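Budgeting for two arms: what we put in the plan for Verley and what we left out. Thread, January 2025.

We run a small packing and prep site. The plan was to buy one arm on a mobile base and one gripper. It grew. I kept notes on the money side and people have asked for them, so I'm posting them in order.

First thing. The arm price is the number everyone quotes and it was less than half of what we ended up asking for. The rest was grippers, bases, floor work, cables, training and spare parts.

We got quotes from Ralness and Puvura. Ralness was cheaper on paper. Puvura had the service visits built into the price. Once we added service to the Ralness quote, they were close enough that we stopped comparing on price and looked at lead time.

Grippers need their own line in the budget. Finger pads wear, and they wear faster if you handle cardboard all day. We put in 4 spare sets of pads for the first year. Piras sells them separately from the gripper, so check before you assume they come in the box.
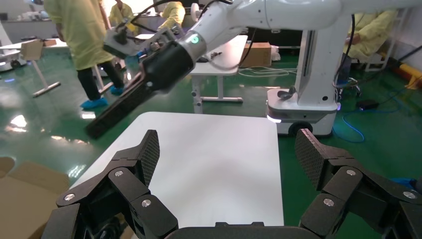
Do you need to buy a mobile base for every arm?

Only for arms that will change stations. If an arm will stay at one table for the whole year, a fixed mount costs less and gives you one less battery and charger to look after. We budgeted for 2 arms and put one on wheels.

Floor space. Measure with the arm reaching all the way out, then add room for a person to walk past. Our first layout used the folded size from the spec sheet and we had to redo it.

Cables. I had zero in the budget for power and network runs. We needed 300 feet of cable plus covers for the walkways. It was a small bill next to the arms, but it came out of the same pot and I had to explain it.

Gowns and shoe covers, if your room calls for them. Count everyone who will be in there during setup, including the vendor's people. That line went up in the first draft review and then went up again.

Training. Two days was in the Puvura quote. We asked for a third and paid for it. I'd do the same again — the second shift missed most of day one.

Next step is the order, which goes out in February if the lead time holds. I'll add the final split between equipment and everything else once the invoices are in.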